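The Bowl That Stays Out

There is a certain kind of dish that never makes it back to the cupboard. You wash it, you set it down to dry, and by evening somebody has put lemons in it. I have been thinking about those dishes ever since I spent a long, talkative afternoon in Altholm with Marcelino Arruda, who sells tableware from a narrow shop on Hebden Street and who has (he would be the first to admit it) far too much of it at home.

Arruda opened the shop on July 4, 2009, a Saturday, with 12 bowls and a borrowed cash drawer. He sold two that day, both to his sister. These days people drive in from Skorkthorpe before the holidays, and in December the line can reach the bakery next door - which suits the bakery very well.

What he likes best is plain white with a little something for the fingers. Ribbing, for instance. "A smooth bowl you look at," he told me. "A ribbed one you pick up." He is fond of a brown rim, too, the thin kind that makes white look warmer and goes with nearly any wood or cloth you own.

Then there is the matter of trays. Arruda grew up with plastic ones, carried out to the porch with supper on them, and he has never seen why they should be kept for children and picnics. A pale green tray beside white ceramic is about as cheerful as a table gets, he says, and it wipes clean in a second.

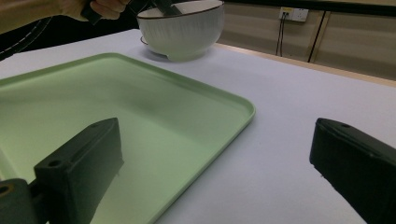

Setting a Small Table

Start with the tray and leave it bare for a while. Put the bowl near it, off to one side, and move it until you stop wanting to move it. Arruda allows himself one patterned thing per table, usually a napkin, and keeps the flowers short enough to talk over.

Bowls at his shop start at $18.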